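Speaker notes – "Learning to build a computer without breaking one"
Kandby evening class, Saturday session

Slide 1
Good morning. Thank you for coming so early. I will speak for 50 minutes and then we go to the tables. Please keep your questions for the tables if you can, they are easier to answer with parts in the hand.

Slide 2
Who has opened a computer before? (Wait for hands.) Who has closed it again and it worked? (Wait. People laugh here, let them.)

Slide 3 – why we start with a mockup
In the first course at Kandby we gave real boards to beginners. We lost 2 of them on the first morning, both with bent pins in the socket. The students felt terrible and did not want to touch anything after that. So now we begin with plastic. You can press it, drop it and try again.
Say clearly: the plastic board teaches places and order. It does not teach how much force to use. For this we have the old boards from Rindard, after lunch.

Slide 4 – the order of work
Processor first, then memory, then the board goes in the case. Many people want to put the board in the case first. Explain that the hands have more space on the open table.
Hold the processor by its edges only. Do not touch the contacts. I repeat this one three times during the day and I am not sorry.

Slide 5 – the board on the panel
Our practice board stands upright on a slotted aluminum panel, so the people in the back row can see it too. Go slowly on this slide.
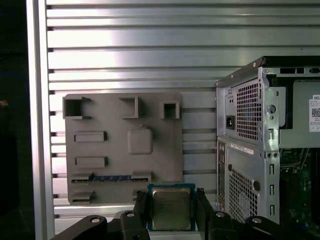

The raised square pad near the middle is the place to remember. Ask the group where the processor goes and let them point before you say it. Then the long slot with the blue strip, near the bottom. Then the open tower on the right, a Dell, where we look at the power supply and find the power inlet.

Slide 6 – at the tables
13 steps on the paper sheet. Work in pairs, one reads and one does, then change. Cases stay unplugged the whole time – check this myself before we start.

Slide 7
Coffee is in the hall. Sheets come back to me at the end, please, also the ones with coffee on them.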